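Skument packing shop adds two-armed robot, reassigns bench staff

February 13, 2023

SKUMENT – Plistus, a contract packing and sample-prep shop on Lewis Street, has put a two-armed robot on cup handling and moved four employees off the bench to other duties, the company said Monday. Hours and pay are unchanged.

The work is simple and repetitive. Cups are picked up by the side, moved a short distance and set down again, up to 5 hours at a stretch on busy days. Under the old arrangement, workers rotated through the job in pairs and often asked to trade out of it before the end of a shift.

The two arms share one table by the front windows, and a worker stays within reach to stop them. Staff were trained over two weeks on starting, stopping and clearing the station.

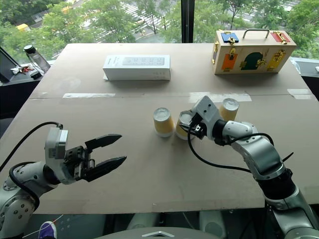 Suha Matar said the change was easier on the wrists but harder on the attention. She used to talk with the person next to her all morning, she said, and now she spends much of that time watching and waiting for a stop. She would like the watching job to rotate the way the bench job did.

Plistus said it will look at a rotation in March, when the trial period ends. For now the same two people cover the station on the day shift. The evening shift still works by hand.

Employees moved from the bench have gone to labeling, receiving and quality checks. The checks have grown, the company said, as people who once handled every cup no longer notice a bad one in passing. Inspectors now look over the filling and the rim before a tray goes out.
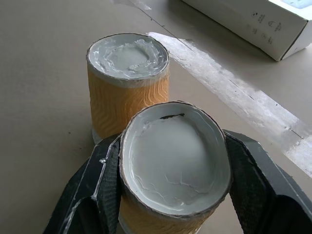 Paper cups were chosen for the trial because the shop already handles them every day, and a spoiled one costs little. Heavier containers will stay with the hand crew until the company has settled on grip settings for them.

The shop's other site, in Drirutden, is not part of the trial. Workers there have asked for a meeting before any equipment is ordered – the company said it has agreed to hold one but has not set a date.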